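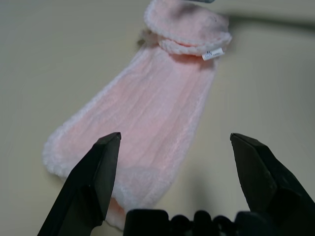
Flunis Project, Manipulation Group

Pre-run safety and inspection checklist, soft textile grasping
Station: Stusen cell, Hurkinport lab
Completed 8 November 2021, before block 3

1. Emergency stop, pendant and wall button
OK. Both cut power to the arm. Reset took two tries on the pendant — contact cleaner ordered.

2. Speed limit near the surface
OK. Controller reads 66 mm/s, as in the protocol.

3. Gripper fingers
OK. No chips on the beveled tips, mounting screws tight. Fingers open fully at the start pose, one to each side of the item.

4. Wrist camera
OK with comment. Lens wiped. The dark blurred band at the top right of the view was also noted in block 2. Check whether it is a cable, and if so tie it back before the next block. Do not crop it out of the recordings already made.

5. Work surface
OK. Plain, nothing on it but the test item. Corners are darker than the middle. Leave the lights as they are, as the baseline was taken this way.

6. Test item
OK with comment. Pink plush item, ribbed, with a folded cuff and a small white label below it. Placed diagonally, cuff away from the gripper. The label must stay on. In block 1 the Mapplebeck grasp predictor picked labels as grasp points more often than cuffs, and we want to know if the retrained version still does.

7. Loose fibers
Action needed. Fuzzy items shed into the finger joints. Vacuum after every 28 grasps, not at the end of the block. Log each cleaning.

8. Force threshold
OK. Checked against the spring gauge. Stop triggers before the fingers bottom out on the surface.

9. Data logging
OK. Counter starts at 2970. Failed grasps are kept and marked as failed. An operator stop is marked separately — it does not count as a failure in the results table.

10. Operator position
OK. Outside the taped line while the arm is live. Items are reset by hand only with the arm paused and the pendant in hand.

Result: cleared to run, with item 7 in force from the first grasp. Item 4 stays open. Next full inspection in March, or after any change of fingers.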